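The Barrientos Hour

The Barrientos Hour is an evening talk show hosted by Maribeth Bautista and produced by Carnier. 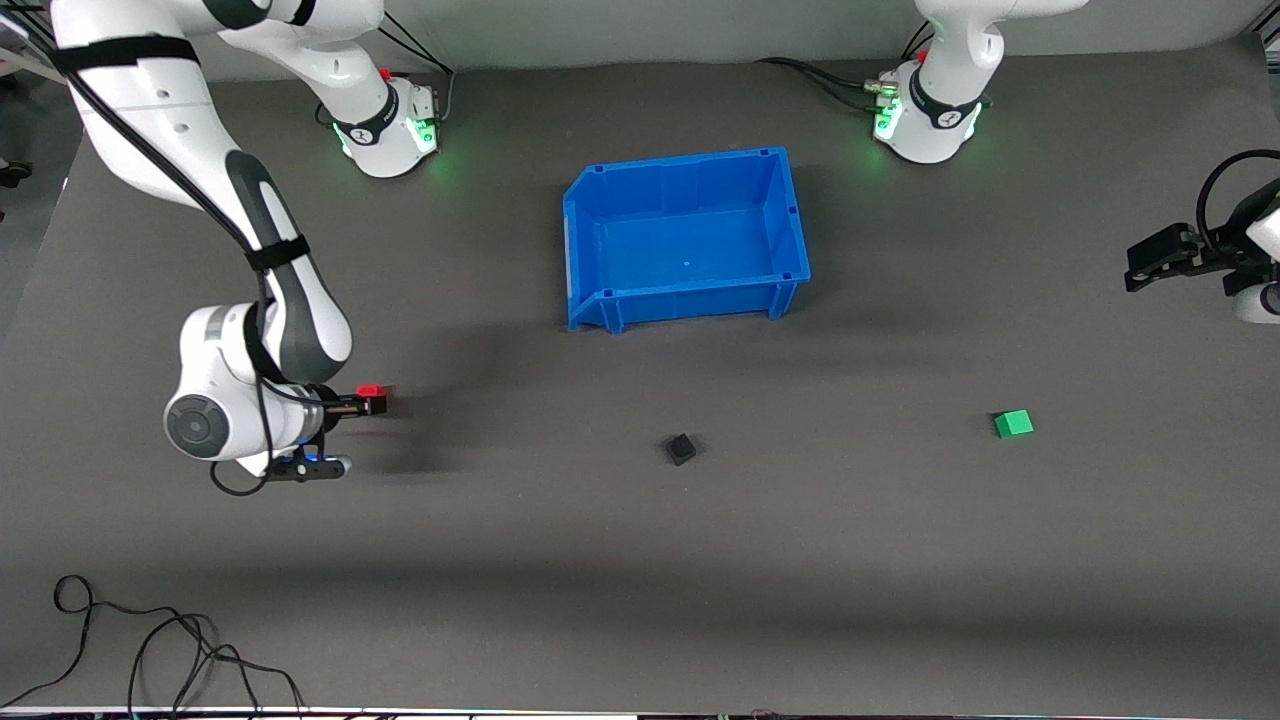
It ran for 46 episodes over 2 seasons, though Carnier's own publicity counts a clip special as a third. The show is mostly remembered for an October episode in which guest Lizeth Restrepo, a columnist, walked off after a dispute over her remarks about a singer's divorce. The producers called the exit spontaneous. Critics doubted this, noting that a trailer for the argument had been cut before the broadcast ended. Carnier also claimed 4000 viewer complaints, a figure it has never documented; the regulator's log lists 786. Restrepo returned as a paid guest the following season.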